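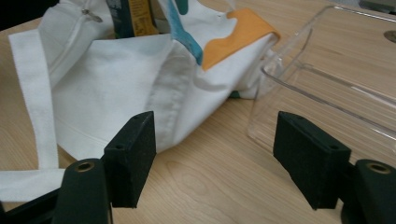 White canvas tote with zipper, on a wooden table

Posted in June by the Warstead shop desk
Filed under: Bags & Care, Common Questions

Questions about our canvas tote bags

We receive many letters about the canvas totes, and the same questions come again and again. Please read this page first. If your question is not answered, write to us and we will reply in English as well as we can.

Why did my bag arrive with creases?

The bags are folded for sending, and canvas remembers a fold for a long time. Hang the bag by its straps for a night and the soft creases will go. For the strong ones, use an iron on medium heat with a thin cloth between the iron and the bag. Please keep the iron away from the zipper.

Can I wash it in the machine?

The Vellix tote can be washed in cold water, inside out, with the zipper closed. It becomes a little smaller after the first wash. The Jito tote has a stiff bottom panel, so it must be washed by hand only. Do not use bleach for either of these 2 bags, even if the canvas is white. Bleach makes the thread weak and the seams will open later.

The white is not very white. Is this a fault?

No. We do not add color or brightener to the canvas, so a small difference between one bag and the next is normal. If you find a real stain on a new bag, send us a photo and we will exchange it.

How do I dry it?

Pull the straps flat with your fingers while they are wet, or they will dry twisted. Then hang the bag open in the shade. We do not recommend the dryer.

The zipper is hard to move. What can I do?

Rub a dry candle along the teeth and open and close the zipper several times. Do not pull it with force when cloth is caught inside. Move it back slowly and free the cloth with your other hand. Our shop on Tshabalala Road can change a broken pull while you wait, but a whole new zipper takes longer.

How should I fold the bag when I do not use it?

Empty it first, also the corners, where coins and crumbs like to stay. Lay it on a table and make it smooth from the middle to the sides. Put the straps down over the front, fold the sides in, and then fold from the bottom to the top. It is also fine to keep it loose in a drawer, if you do not mind the wrinkles.

How much can it carry?

Both models are made for 9 kilos. More than this will stretch the straps where they are sewn.

Can I return a bag after washing?

We are sorry, but a washed bag cannot be returned. If a seam has opened in the first 2 months, we will repair it without cost. Please put your order number inside the bag when you send it.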